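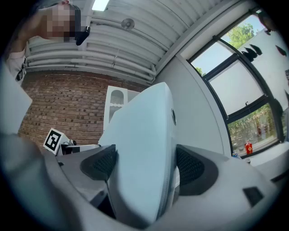 What's she done to the Quinlan?

Dropped it two inches and put fourteens on it, Shahram said. The little ones. Off a van.

Vibeke walked round it again. Ugly. Well, the back was ugly. The front had something, low and cross, like a dog under a table.

"Is it faster?"

"No."

"Lighter?"

"She left the spare wheel at her mum's."

Monday, ten past seven, and the Troddale hill run was in June, and Inger Arnardóttir had spent the lot on paint. Dark green. Four coats. You could see your teeth in it. The gearbox still jumped out of third if you so much as sneezed.

Inger came out with the keys. Didn't say hello.

"Get in then."

Vibeke got in. No carpet, no radio, a seat out of something Swedish bolted straight to the floor. It started on the second go and the whole dash buzzed. Down past the chapel, left at the Drundent turn, and then the long drag up, Inger with her knee against the gear lever the entire way, holding third in by hand, well, by leg.

61 at the top bend. Too much. The back went light and Vibeke said a word her gran wouldnt have liked.

Then it just sat down. Gripped. Came round teh corner like it was on a string.

They stopped at the layby. Hot brakes, sheep. Inger turned it off and the fan kept going.

"Last year I lost it there," she said. "Twice."

"I know. I towed you."

"So."

Vibeke looked at the knee. There'd be a bruise the size of a saucer.

"Give me the gearbox till Friday," she said. "And I want your spare wheel, mine's flat."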